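The Loaf on the Glass Table

Six minutes. Maybe seven if the elevator stuck again. 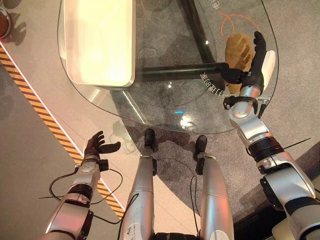 Sreekumar Hegde was on the phone, saying you never put bread straight on glass, it sweats underneath, the bottom goes soft and then who wants it.

"I don't have a board," Nell said.

A towel then. A plate. Anything.

"I don't have anything. Everything's in the truck."

The truck was at Vakgate, two hours north, with the plates and the board and the good knife and her mother's lamp. The glass table she had. It came with the lease. The lit box on the corner came with it too, big cream-colored thing, glowing away, no switch anywhere she could find. She'd stopped looking after the first night. You got used to it. Like sleeping next to a moon.

And the loaf. She had the loaf.

Golden brown, darker on the ridges, shaped like a potato if she was being truthful about it. Second try. The first one had gone down the chute at four in the morning in a Seretti shopping bag and she was not going to talk about the first one.

"Does it sound hollow," Sreekumar said.

"What?"

Knock on it. On the bottom.

She picked it up. Knocked. Held the phone close and knocked again like somebody was going to come to the door.

"I can't tell over the phone, Nell."

"You asked!"

"I asked you to listen."

She listened. Knock. Well, something. A small drum in another apartment. She set it back down near the edge, over the orange curve on the glass, then moved it, then moved it back. It looked better there. Why did it look better there.

Four minutes.

Dad's bread, was the thing. He made it every March when the heat in the shop went off for the season and he was cold and cross and needed an oven going. D'Souza Tile & Glass, 211 Akero Street. The oven was in the back behind the grout. All the loaves tasted a little of grout, Paul used to say, and then Paul would eat the whole end off before it was cool and get yelled at. Every year. Same yell.

Paul hadn't been in a room with her since the shop was sold. He'd sent one text, from the train. Coming thru at 5, can stay an hour. No question mark. No anything. She had read it maybe 100 times, standing up, sitting down, once in the shower with the phone in a sandwich bag.

"You there?" Sreekumar said.

"I'm here. He's going to think I'm making a point."

"Are you?"

She looked at the carpet through the glass. Gray, with the specks in it. Bits of flour down there already, or maybe just more specks.

"I dont know. I wanted something on the table."

Then that's what it is, he said. Something on the table. He said he had to go, he had a customer, and put a plate under it, please, for him. She said yes. She had no plate. He knew she had no plate.

Two minutes.

Hair. Shoes? No, no shoes, it was her own apartment. She found a roll of paper towels under the sink and tore off three and then stood over the loaf holding them. It would look like a spill. It would look like she was cleaning up the bread. Back under the sink.

What did it cost him, the ticket. She'd checked, of course she had. $67 one way. For an hour. You didn't pay that to be mean to somebody for an hour. You could be mean for free from home.

The buzzer.

She hit the button. Didn't say anything into it. Should have said something. Heard the elevator groan and start, and she went to the table and stood on the far side, then the near side, then the far side agian.

No knife! She had no knife. The knife was in the truck.

Three knocks, fast, flat of the hand, the way he'd always done it.

Paul was thinner. He had Dad's coat on, in July. He looked at her and she looked at the coat and neither of them did the thing with their arms. He came in sideways, past her, and stopped.

"You put it right on the glass," he said.

"I know."

"It'll sweat."

"I know, Paul."

He crouched down so his eyes were level with it. Took a while. The light from the box was all down one side of his face and she thought, he's going to say grout. If he says grout I'm going to lose it.

"Got a knife?"

"In the truck."

He nodded. Pushed up Dad's sleeves, which were too long on him as well, and got both hands around the loaf, and tore the end off.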